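Subject: Re: Retention of paper subscription records

Date: 2026-04-19

To the members of the Fisville Library Network list,

Thank you to those who replied to the first notice. Kamala Namboodiri wrote:

> Our branch at Feritz still holds 3,339 paper subscription cards. Of these, 1,175 concern titles that were dropped before the present catalog was set up. May we dispose of them, or must they be kept for the full seven years? We would like to clear the back office before the new shelving arrives.

The retention period is seven years from the date on which a subscription ended, and it applies to paper and electronic records alike. Cards for titles that ended before that period may be destroyed, provided that the branch first sends a list of the titles to this office. A plain list is enough. Publisher addresses and renewal dates need not be copied out.

Cards for current titles are a separate matter. The Rusu branch compared its own cards with the catalog last December and found 721 on which the holdings note was fuller than the catalog entry. Those notes often record missing issues and changes of title - details that readers of older periodicals do ask for. Please keep such cards until the notes have been entered. 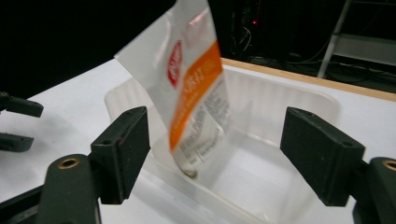 Branches that have no staff time for data entry may send their cards to the central office in order of title. Boxes should be marked with the branch name and the first and last title inside. Loose invoices should be removed and filed with the accounts, where a different rule applies.

Two members asked whether scanned cards may replace the paper ones. They may, if both sides are scanned and the file name includes the title number. Scans of the front alone cannot be accepted.

The revised schedule will be posted to this list once the Fanis branch has sent its comments. Until then, the existing schedule remains in force.

Sincerely,

Eugeniusz Pawłowska
Records Office, Fisville Library Network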